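Hovstead Toy Library: Frequently Asked Questions

Last updated Oct 10, 2020

What is a toy library?

Like a book library, except that the stock has wheels and plays a tune at four in the morning. You join, you borrow toys, you bring them back when your child has lost interest, and you go home with something else for them to lose interest in.

How much does it cost?

Membership is £7 a month per household. You can leave whenever you like. We ask only that the toys leave you at the same time.

How many toys can I have out at once?

Four. A jigsaw is one toy. A train set is one toy, although you may feel differently when you are lying on the carpet looking for the last bit of track. Twins do not double your allowance, but we will look at you kindly.

How long can I keep them?

Three weeks, and you can renew twice by email unless another family is waiting. If your child has formed a deep attachment to the item, we suggest bringing it back while they are asleep.
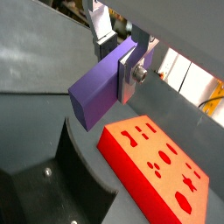 What happens if a piece goes missing?

Look under the sofa. Then look in the car, the bread bin and the younger sibling. If it is still missing, tell us when you return the toy and we'll note it on the tag. There is no fine for a single lost piece. If the toy can't be played with any more, we ask for half of what it would cost to replace, and we take that in instalments if you need us to.

Please don't quietly substitute a piece from something else. We once got a farm back with a chess bishop among the sheep. He has settled in well, but it left us with a chess set we couldn't lend.

Do you count all the pieces?

We check everything against the tag when it comes in. The Clonero marble run has almost 700 parts and is booked in on Tuesdays only, when there are two of us and plenty of biscuits. If you bring it on a Saturday we will smile and hand it straight back to you.

Are the toys clean?

They are when they leave us. Hard toys are wiped down, fabric ones go through the wash, and everything then sits on a shelf for three days before it goes out again. At your end, a damp cloth and a bit of washing-up liquid is plenty. Please don't put wooden toys in the dishwasher. We know it says "just a quick rinse" on the dial.
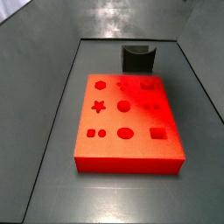

What age are the toys for?

Birth to eight, give or take the odd father. The coloured dot on the tag shows the age group: green for under ones, yellow for one to three, blue for three to five, white for anything with parts small enough to go up a nose. The dot is our opinion. If your two-year-old is a genius, we believe you, but we still won't lend you the white dots.

Do shape sorters have to be done properly?

No. Posting everything through the biggest hole is a well-known method and most of us did it. Taking the lid off and dropping the lot in is also allowed, and shows promise.

My child screams when we have to give things back. Any advice?

Let them hand it over the counter themselves and choose the next one straight away. Some families find it helps to call it "swapping". Others find nothing helps, and those families are usually very quick at the desk.

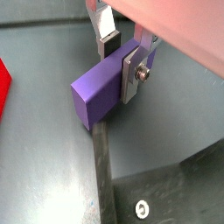 A rectangular purple block.

Can I give you my old toys?

Yes please, if they are complete, clean and working. We can't take soft toys, car seats, anything with a frayed lead, or anything you are giving us out of revenge on the next family. Drums are full until November.

Where are you and when are you open?

Upstairs at the Bognár Hall, Hovstead, Tuesdays 9.30 to 12 and Saturdays 10 to 1. There is a lift. It fits one buggy and one adult who is on good terms with the buggy. Parking is behind the hall. The 97 bus stops outside, having first gone round Fotby for reasons of its own.

Can somebody else bring my toys back?

Grandparents, neighbours and au pairs are all fine, as long as they have your membership number. If you don't know the number, it's on the keyring fob we gave you, which your child has probably hidden.

Why does your online catalogue say "404"?

That's the page not working. Press refresh. If it still says 404 after lunch, send us an email and we'll look on the shelf for you.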